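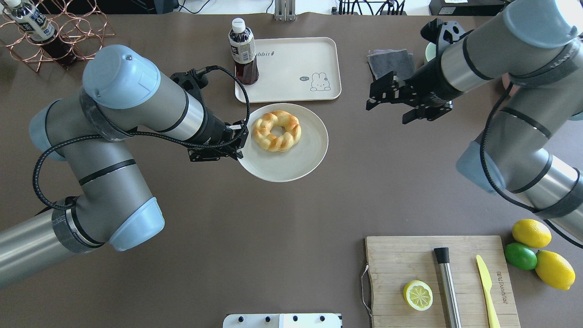 Komlow Museum Completes Treatment of Benkirane Altarpiece

March 29, 2023

The Komlow Museum has finished conservation work on the Benkirane altarpiece, an oil on oak panel showing the Adoration of the Shepherds. The painting returns to public view in June, in Gallery 6.

The support consists of 2 boards joined vertically. The joint had opened along the lower third, and the paint on either side was lifting. Conservators secured the flaking areas with sturgeon glue, then realigned the boards and closed the joint. A cradle fitted to the back during an earlier restoration was removed and replaced with a flexible strainer that lets the oak move with changes in humidity.

Cleaning took up most of the schedule. The varnish had turned yellow and hid the cool tones in the sky and in the Virgin's mantle. Under it was a layer of overpaint covering the kneeling shepherd at left, whose staff and right hand are now visible again. Losses were filled with chalk and gelatin and retouched with reversible pigments.

Infrared images show that the stable roof was first drawn at a steeper pitch. The full set comprises 1137 files and can be consulted in the museum library by appointment.

The panel measures 96 inches in height with its frame. Cosport built the new display case, and the Indus foundation paid for the treatment. A technical report is in preparation.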